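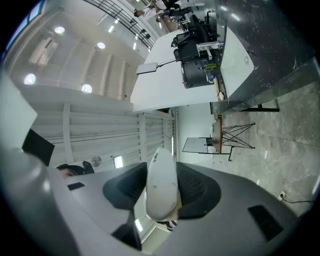 Trondotine Floor Sealer, Water-Based, Matte

Manufacturer: Zuvby
Supplied by: Figueroa Coatings, Mollcombe depot
Pack size: 9 liter pail
Finish: matte, clear

General

Trondotine is a one-part sealer for interior concrete floors. It binds surface dust and slows the uptake of oil and water. It is intended for workshops, stockrooms, corridors and light assembly areas. It is not suited to outdoor slabs, ramps or floors with rising damp.

Coverage

One pail covers 100 square meters per coat on a troweled slab. Open or worn concrete takes more. Two coats are standard.

Surface preparation

New concrete must be fully cured. Remove curing compounds, wax and old paint by grinding. Degrease, rinse twice and leave to dry. Fill cracks and open joints before sealing; the product does not bridge gaps. A drop of water placed on the prepared slab should soak in. If it beads, grind again.

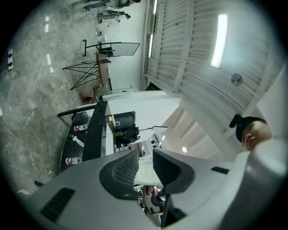

Application

Stir slowly for 4 minutes. Do not shake. Do not thin. Apply with a short-nap roller or a flat microfiber pad, keeping a wet edge. Puddles dry cloudy and must be spread out while still liquid. Slab and air temperature should both be above 50 °F.

Drying

Touch dry: 60 minutes
Second coat: after 4 hours
Foot traffic: next day
Carts and pallet jacks: after 4 days
Full cure: 9 days

Times are for 68 °F with normal air movement. Cold or humid rooms take longer.

Cleaning and upkeep

Sweep dry or mop with a neutral cleaner. Avoid citrus-based degreasers, which dull the film. Worn lanes can be recoated without stripping after a light screen with a 100 grit disc.

Storage

Keep from freezing. Reseal part-used pails and use within 60 days of opening. The batch code is stamped on the lid rim.

Ordering

Pails ship from Mollcombe. Pallet quantities are quoted on request. The old solvent-based version was withdrawn in August and must not be mixed with this product.

Data sheet revised October 2023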